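Koltdale two-arm cell: fitting and checking the fingertip covers

Applies to the sweeping set-up with dustpan on the left arm and hand brush on the right.

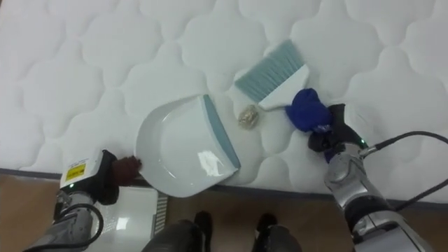
Covers wear faster on the brush side, so check that one first. Allow 4 minutes per arm.

1. Park both arms and take the tools out of the grippers. Leave the controller on but inhibit motion from the pendant.

2. Pull the old cover off from the tip. If it snags, open the gripper to 50 mm and try again. Do not cut it off in place.

3. Wipe the fingers with a dry cloth. Any grit left under the fabric will show up later as slip on the handle.

4. Slide the new cover on until the hem meets the gripper body. Some bunching at the tip is fine, but fabric must not reach the joints.

5. Check the wrist cable. It should hang in an open loop with slack at full wrist rotation. Re-clip it if it rubs on the forearm.

6. Refit the tool and close at grip setting 61. Tug the handle by hand - it should not turn.

7. Run routine 526 at low speed with one piece of crumpled paper as debris. The pan lip should stay down on the surface for the whole stroke. If it lifts, redo the left tool offset before touching the brush path.

Enter the change in the cell log with your initials. Spare covers are in the Jurico drawer; ask Mio Fujimoto when the last pair is opened.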